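4.3 Recording demonstrations in the simulated kitchen

Use this procedure to collect pick-and-place demonstrations in Kumo, the simulator supplied with the Pritell recorder. Complete the input device calibration in section 4.2 before you start.

Before recording

1. Open Kumo and load the countertop layout. Wait until the object list stops updating.

2. In the Session panel, set the task text. Write it as a plain command, such as "put the apple in the bowl". Use the same wording for every episode of the task.

3. Set Max steps to 600. An episode that reaches this limit is closed and marked as incomplete.

4. Set Episodes per layout to 16. The recorder draws a new layout when the count is reached.

Note: Changing the task text during a session starts a new dataset folder. Episodes already saved keep the old text.

5. Select the wrist view and check it before the first episode. The target object and the place where it will be put down must both be in view, and the gripper fingers must be visible at the bottom. For the apple task, a correct start view has the red apple on open marble and the black bowl to its right. Other items, such as the bread and the blue pen, stay on the counter as distractors. 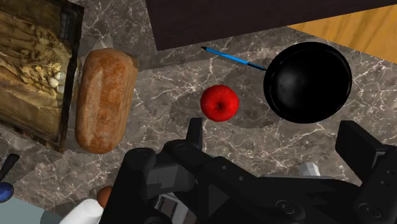 6. If the target is hidden behind the gripper, press Redraw. Do not move objects by hand in the layout editor – the start pose written to the log will no longer match the view.

Recording an episode

7. Press Start. Hold the input device still until the step counter begins to run.

8. Move to the target at a steady speed. Close the gripper only when both fingers are level with the object.

9. Lift, move and release. Back the gripper away from the object before you press Stop.

Caution: Do not press Stop while the gripper is closed. The last action is repeated when the file is padded, and the learned policy may fail to let go.

10. Mark the episode as Keep or Discard. Discard any episode with a dropped object or a contact with the bowl rim. Slow episodes may be kept.

Storage

Each dataset folder holds up to 2,000 episodes. For export to Ristić format, see section 4.5.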